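A Season of Sitting on the Grass

October 7, 2023

I came to cricket the way some people come to gardening, which is to say late, by accident, and with the wrong shoes. My neighbor Kwame Quaye plays for Bremidton, and one spring a few years back he asked if I would mind driving the kit bags over because his car was in the shop. I said yes, stayed for what I thought would be an hour, and got home after dark with a sunburned neck and a great many questions about leg byes.

So this is my end-of-season post, as promised to the handful of you who asked for one (hello, Aunt Efua!). We finished fifth. I say "we" even though my whole contribution is scoring when somebody is needed and bringing the orange slices, but I've been told the scorer gets to say "we," and I intend to hang on to that.

The thing I most want to write about is Elikem Alhassan's bowling, because it has been the joy of my summer. Elikem is nineteen and bowls fast, or at least what passes for fast in our league, off a run-up that starts so far back he has to step around the sight screen at the Sulemana ground. Last year he was wild. You never knew if the ball was going to hit the stumps or bounce over everybody and into the parking lot. Over the winter he worked on his wrist position, and this year the ball started coming back in to the right-handers, late, in a way that made grown men look down at their feet as if the ground had moved.

I asked him about it over a sandwich and he held up an apple to show me. The seam goes here, this finger here, that finger just off it, and the wrist stays behind the whole business until the very last moment. I went home and tried it in the kitchen with a tangerine. I have a new respect for hands, I really do. All those little joints having to agree with each other!

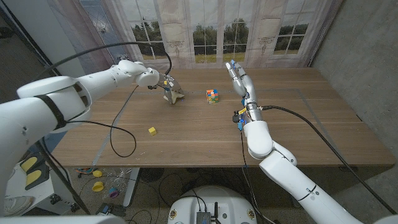 Two white arms and their silver hands at the wooden table.

Anyway, the match everyone will remember is the one against Geline, who had beaten us home and away for as long as Kwame has been in the side. They needed 240 to win, a proper target on that outfield (the grass at the far end is more like hay), and they were going along very nicely. Their opener, Nii Ametepe, is one of those batsmen who seems to have an extra second that the rest of us weren't given. He leans on the ball and off it goes. I had my pencil sharpened and my heart in my boots.

Then Elikem came back for his second spell with the sun getting low. The first ball was wide and I wrote it down with a sigh. The second one started outside off stump, Nii shaped to drive it through the covers, and it bent back between his bat and his pad and took out the middle stump. There was a sort of gap before anybody made a noise. Kwame, at slip, sat down on the ground. I forgot to put the wicket in the book, and Afia Annan, who scores for Geline and is far better at it than I am, leaned over and tapped the empty box with her pen.

We won by 2 runs. I have gone back through the book more than once to make sure, and Afia's agrees with mine, so there it is. The last pair ran everything, including a single that I thought was frankly reckless, and it ended with a throw from deep midwicket that came in flat and hard and right over the bails. I hadn't known our wicketkeeper could move like that. He hadn't either, from the look of him.

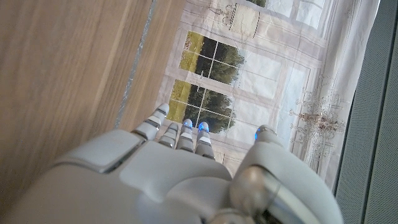 What I like about those long afternoons is how much of them is nothing very much. I've tried to explain this to my sister, who follows basketball and likes a score to change every few seconds. In cricket you can go a good long while with nothing in the book but dots, and yet something is going on the whole time. The captain moves a fielder two steps to the left. The batsman notices and pretends he didn't. The bowler rubs the ball on his trousers and has a word with mid-off, and you lean forward in your folding chair without knowing why.

I did more batting watching this year too, mostly thanks to Afia, who sat me down at the tea break of the return match and went through what an opener is trying to do before lunch. Leave the ball, leave the ball, leave the ball. She says she can tell a good one by what he doesn't play at. I'd been marking those down as boring, and I now owe several people an apology, including Kwame, who went past 700 runs for the season without my ever once seeing him hit a six.

Tanard came top, by the way, and deserved it. They have a left-arm spinner nobody in the league could read, and they catch everything. We lost to them badly in the rain-shortened one, and I won't go over it again here except to say that I still think the light was poor.

Indoor nets start in November, and Elikem wants to work on one that goes the other way. Kwame has asked whether I can drive the kit bags again. I've said yes, and I've bought better shoes.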